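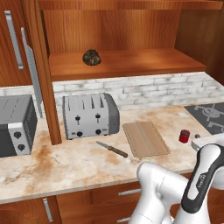
Short Fiction

Home Stories Poems Archive Submit

The ferry to Nakport left at dawn, and Upendo Kariuki was on it with 2 bags and her mother's letter. She had paid 75 for the ticket. The man at the desk wrote her name as Karuki and would not change it.

She found a seat near Mrs Rutkowska, who was going home to Bidau to sell a house.

"Is it a good house?" Upendo asked.

"It was. The roof went in September."

They shared some bread. After an hour the rain came in and the crew pulled the covers down - all but one, which had stuck. Upendo read the letter again. Her mother wanted her to take the room at 103 Korkell Street and say nothing to her uncle.

"Bad news?" said Mrs Rutkowska.

"No. Only an address."

She folded it and put it in her shoe.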